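## 3 Course Platform and Demonstration Collection

The study was carried out within the robot learning module at Polurholm, a one-semester course in which student teams build, teach and evaluate a manipulation policy on shared hardware. Teams have access to a bench known as Pluka, and all results reported in Section 4 were obtained on it. The bench was designed with two constraints in mind: it had to be repairable by students using hand tools, and it had to allow two teams to change over without recalibration.

### 3.1 Hardware

Two arms are fixed next to each other on a common mounting plate at the front of a wooden table. Each ends in a two-finger gripper. The table is surrounded on three sides by panels carried on aluminium extrusion, which limits changes in the background between morning and evening sessions. The panels carry a large floral print (Figure 1a). Plain panels were considered in the first year of the module, but policies trained against them by earlier teams failed when the bench was moved to another room, and a patterned background was kept for all later work.

The task objects are small coloured blocks. Other objects, such as a closed orange case and a wire mesh basket on the back wall, remain in the workspace during collection and play no part in the task. They were left where they were for all teams.

**Figure 1.** The Pluka bench and the block task. (a) Bench with both arms over the table; the right gripper is above a small cluster of blocks, with a further pile behind.
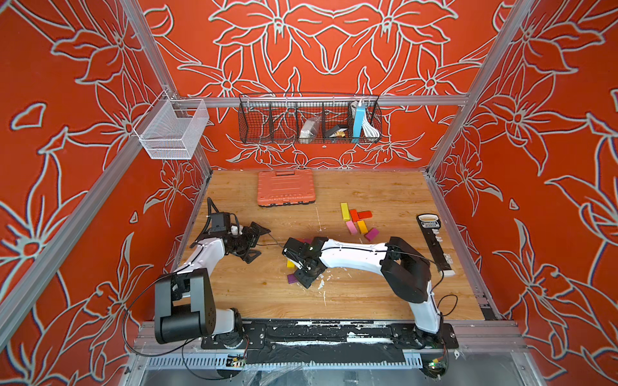 ### 3.2 Task definition

The task is a short-range pick and place. An episode starts with blocks on the table in an arbitrary arrangement. The operator selects one block, closes a gripper on it, lifts it clear of the surface and sets it down in a target area marked in the task sheet. Stacking isn't required. An episode is ended early if a block leaves the table or if the arms touch each other.

We follow the scoring rule of Woldemariam, in which approach, grasp and placement are each marked as pass or fail and a failed stage ends the scoring of that episode. This was preferred to a single success flag for teaching reasons. In the previous year teams with a low overall success rate could not tell from their own results whether the fault lay in perception or in gripper timing, and much of the available bench time was spent on guesswork.

Block colour was not used as a label. Students were free to choose any block in view, and the choice was not recorded at the time of collection. This limits what can be said about colour preference in the trained policies, a point we return to in Section 5.

### 3.3 Collection procedure

Demonstrations were collected by teleoperation over 12 sessions. Before each session the team checked joint zero positions against a printed card and ran a fixed warm-up motion on both arms. Two students worked at the bench, one operating the arms and one resetting the blocks and keeping the log. Roles were exchanged halfway through.

A total of 324 episodes were kept after screening. Episodes were removed if a video stream dropped out, if the log entry was missing, or if the operator paused for long enough to trip the idle timer. Failed grasps were kept, provided that the operator recovered and completed the placement. Each episode lasted around 40 seconds, including the return to the start pose.

Video was stored from a fixed view of the workspace and from the wrist. The wrist view matters most in the last part of the approach, when the fingers are on either side of the block and the fixed view can be blocked by the gripper body.
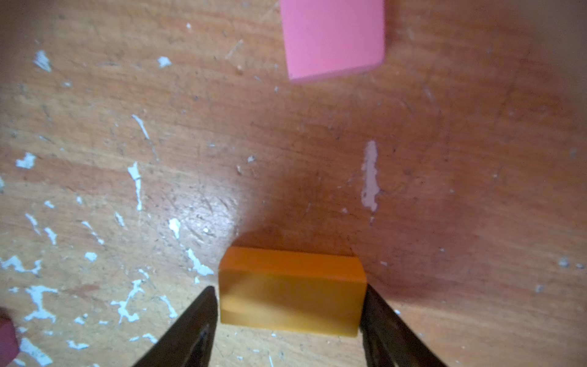
**Figure 1 (continued).** (b) Wrist view with the two fingers at the ends of a yellow-orange block; parts of two pink blocks are also in view.

Both streams were resampled to the control rate before training. No background masking was applied. An early team attempted to segment the blocks by colour threshold, but the thresholds had to be retuned whenever the room lighting changed, and the step was dropped from the course notes. The worn surface of the table caused further trouble for this approach, as chips in the finish and bright reflections gave false regions of a size comparable to a distant block edge.

### 3.4 Training

Each team trained one policy from the same starting code. The network and loss follow Civetti without change, apart from a shorter action horizon, which was needed to keep inference within the control period on the course computer. Teams could alter the image crop, the augmentation settings and the share of recovered grasps in the training set. All other settings were fixed.

Models were saved every 1000 steps, and teams submitted one saved model for evaluation. The choice had to be made from validation loss alone, without trial runs on the bench. Several teams objected to this rule, and we accept that validation loss is a weak guide to grasp success. It did, however, keep bench time equal across teams and removed the advantage of those with late-evening bookings. The submitted models were then run in random order by teaching staff, using the start arrangements listed in Appendix B.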